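Tabletop jar shelf

A tabletop jar shelf is a small open rack that stands on a table or counter and holds dry goods in lidded jars. It is used in home kitchens, break rooms and small cafes. Most have two levels — a low panel near the table and a flat top — and the goods in daily use usually go on the lower one.

The table underneath affects how well the shelf works. Light wood with a smooth finish is a common choice.
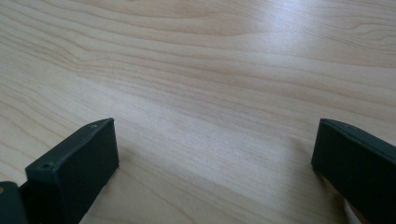 Crumbs and spilled powder are wiped up along the grain with a dry cloth, and the feet of a metal shelf are often fitted with felt pads. Tables of this kind, such as the Prindidville sold by Omau, are commonly refinished every few years. A satin or semi-gloss coat resists stains but reflects overhead lamps.

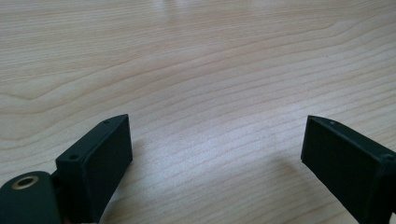 Chun-yin Tsai, writing in the Lindsay household handbook, disagrees with the usual advice on finishes and prefers plain oil, on the grounds that a scratched coat has to be sanded over the whole top while an oiled one can be touched up in 2 minutes. The handbook keeps both views.

Jars are filled to just below the neck and put back after each use. Glass is preferred for goods that are told apart by color. 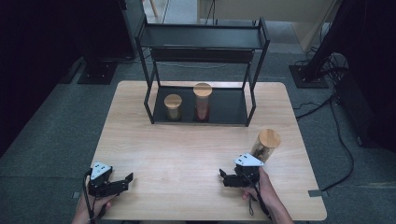
Arrangement varies by household. Some people sort by how often a jar is used, others by height. A short, squat jar can stand beside a taller, slimmer one without hiding it, as with the brownish-gold and reddish-pink contents on the black shelf, and matching bamboo lids keep a mixed set looking uniform. The Kiltomix range includes jars in 4 sizes, the smallest holding 200 milliliters.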